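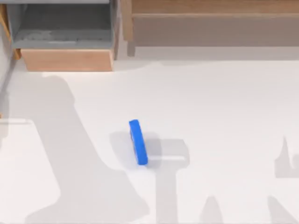 Blue block on a white floor, with the storage bin behind it.

White floor in a shared playroom: sealing, cleaning schedule and lease terms

Posted by I-seul Yook in Floors and Surfaces
Last edited in July

I am writing on behalf of the residents' association of a building with 34 apartments. The association has approved the conversion of a ground-floor storage room into a playroom for children under six. The room measures 500 square feet. The existing floor is a poured concrete slab, which was painted white by a previous occupant. The members have voted to keep the floor white, as the room has one small window and depends on reflected light.

We have received two proposals. The first contractor, Fasano, recommends that the present paint be ground off and replaced with a two-part epoxy coating in white, with a satin finish. The second contractor, Forside, recommends that the paint be left in place, lightly sanded, and covered with two coats of a clear water-based sealer. The difference between the two proposals is considerable, and the association would like to understand it before signing.

I would be grateful for guidance on the following points.

Whether a clear sealer over old paint can be expected to hold up under daily use by small children, including spilled drinks, wheeled toys and wet shoes.

Whether a satin finish is slippery when wet, and whether an additive is advisable.

How often a white floor of this type should be washed, and with what. Our present cleaning service uses a general-purpose product on all common areas, and I do not know whether it is suitable.

Whether the room may be used on the day after the work is finished. Forside has told us that it may. Fasano has asked for seven days.

The building was completed before 1978. I mention this in case it is relevant. Moisture has not been a problem in the room to our knowledge, but no test has been carried out.

Thank you in advance for your assistance.

Posted by Stenine
Member, Floors and Surfaces

The last paragraph of your message should be treated as the first item of business. In a building of that age, the existing paint must be tested for lead before any person sands or grinds it. This applies equally to both proposals. Light sanding also produces dust. Please request a written test result from a certified inspector and do not rely on a verbal assurance from either contractor. If the result is positive, the work must be done by a firm certified for lead-safe practices, and both quotations will need to be revised.

The second item is moisture. A slab on the ground floor may pass water vapor for decades without any visible sign. Old paint often tolerates this by failing in small patches that people take for ordinary wear. Epoxy does not tolerate it well and will lift in sheets. A simple preliminary check is to tape a square of clear plastic sheeting tightly to the slab, leave it overnight or longer, and look for condensation or darkening underneath. On painted concrete this check is of limited value, so a small area should be stripped first, after the lead result has been received. A meter reading or an in-slab humidity test by the contractor is preferable, and the result should be attached to the contract.

As to the sealer, a clear coat is only as sound as the layer below it. Score a small crosshatch in the old paint with a sharp knife, press a strip of strong tape over it, and pull the tape away sharply. (Again, this should wait for the lead result.) If flakes come off with the tape, the Forside proposal should be declined. If the paint holds in several places, including near the door, the proposal is reasonable for a period of perhaps two or three years.

With regard to slipperiness, any smooth coating becomes slippery when wet. A fine non-slip additive is advisable at the entrance and near any sink. I would not recommend a coarse grit for the entire room, as it will hold dirt and is unkind to bare knees.

The difference between one day and seven days is a difference between products and also between definitions. Many coatings may be walked on within a day but do not reach full hardness for a week or more. Furniture, rugs and rubber mats placed too early can leave permanent marks. For a room intended for small children, I would wait for the full cure stated on the product data sheet and keep the window open as far as weather permits.

Posted by Song
Member

We have a white floor in our church nursery. It shows everything. I would advise the association to choose gray.

If the decision is final, purchase a large doormat for each side of the door and require shoes to be removed. We mop on a daily basis with warm water and very little soap. Black scuffs come off with a damp melamine sponge, but it will dull the finish if one presses hard.

Posted by Forside Row Tenants
Member

For the avoidance of doubt, this account is not connected with the contractor named in the original message.

Our building completed a similar project with a room of 300 square feet. The following remarks concern the lease and the cleaning contract, which have not been addressed above.

Please confirm that the room's permitted use allows for a playroom. Ours was recorded as storage, and the change required a permit and a filing fee of $175. The insurer also asked to be notified and requested the slip-resistance data for the coating.

The cleaning contract should name the product to be used on this floor. Ours did not, and an ammonia-based cleaner left the surface cloudy within one season. Recoating cost the building $647. A neutral pH cleaner, diluted as directed on the label, has given satisfactory results. The floor is dust mopped in the evening and washed twice a week, with felt pads under all furniture replaced when they become worn.

I would also suggest that one unopened can of the coating be retained for repairs, with the batch number and date of purchase written on the lid. Whites differ more than one would expect between batches. Store it away from frost and check the shelf life before use.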